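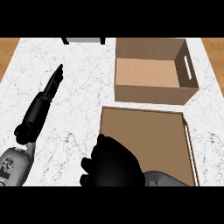
## Budgeting for the second arm

June 12 is the deadline I set for the equipment plan, and most of the plan is now in simulation. The task is bin-to-bin transfer: two open cardboard boxes, one behind the other on a marble counter, two arms with black hands. Marble is a poor match for our real bench, but it came with the kitchen model and I have not replaced it.

The question I wanted answered before spending money was whether we need two arms at all. One arm can reach both boxes if the mount moves closer. It can't hold a box by the handle slot and pick from it at the same time, and cardboard boxes slide. I ran 500 trials each way on Iron, our simulation machine. The one-arm setup pushed the near box out of position often enough that I stopped arguing for it.

## What the quotes leave out

Two vendors quoted. Nidier sells the arm and hand as one unit with a single controller. Vekanora sells the arm alone, and the hand comes from whoever you like. Vekanora is cheaper on paper until you add:

- the wrist adapter plate
- a second power supply
- cable routing through the forearm
- engineering time to get the hand driver talking to the arm controller

The last line is the expensive one. I budgeted 32 hours for it. Tanvir Dissanayake did the same integration at Kaijage and thinks that is low, so I have left room for more.

Lead time matters too. Nidier quotes 7 weeks. Vekanora wouldn't commit to a date for the left-hand version, and a pair with one arm missing is the setup I just ruled out.

## Where the plan stands

I am asking for the Nidier pair, one spare set of fingers per hand, and a stiffer table. The table is the item people try to cut. Two arms accelerating on a light bench will shake the camera mount, and then you pay for recalibration every morning.

Boxes come out of the consumables line. Handle slots tear — buy the same model in bulk, so the simulated dimensions stay valid.

Still open: whether the service contract covers the hands or only the arms. I have asked twice.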